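Chapter 8
Packaging and the Cost of Shipping

After reading this chapter, you should be able to:
Explain the difference between actual weight and billed weight
Describe the main parts of a corrugated box
Calculate the packaging cost of a single order

Every product that is sold by mail has to be put into something before it leaves the building. For a small company, that something can cost more than the owner expects. Dandel, a seller of kitchen scales and timers, shipped 2,944 orders in its first year. Its owner, Vinh Văn, had set a price for each item that covered materials, wages and rent. He had left out boxes, tape and filler. By February, the packaging bill was larger than the rent.

Packaging is a variable cost. It rises and falls with the number of orders, in the same way that postage does. A company that ships 2,000 orders needs at least 2,000 boxes or mailers, plus a reserve for damaged stock and returns. We will return to the question of reserves in Chapter 9.

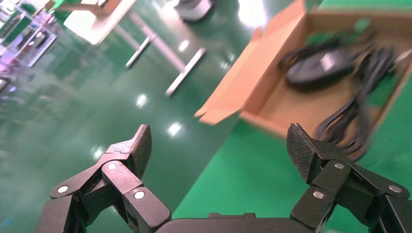 Most small sellers begin with corrugated board. It is light, cheap to buy in bundles, and easy to flatten and store. A box is usually sold by its inside measurements, but carriers charge by the outside ones, taken with the box closed. With flaps folded out, as on the cardboard box shown, a carton takes up more room on a packing floor than its listed size suggests, and a work area should be planned with that in mind.

Carriers also look at how much space a package fills in the truck. A large box holding a light item may be billed at a higher weight than the one on the scale. This is called dimensional weight. When Dandel moved its smallest timer into a shorter box, the billed weight of each order fell, and the company saved 30 cents per package.

Key terms: variable cost, corrugated board, flap, billed weight, dimensional weight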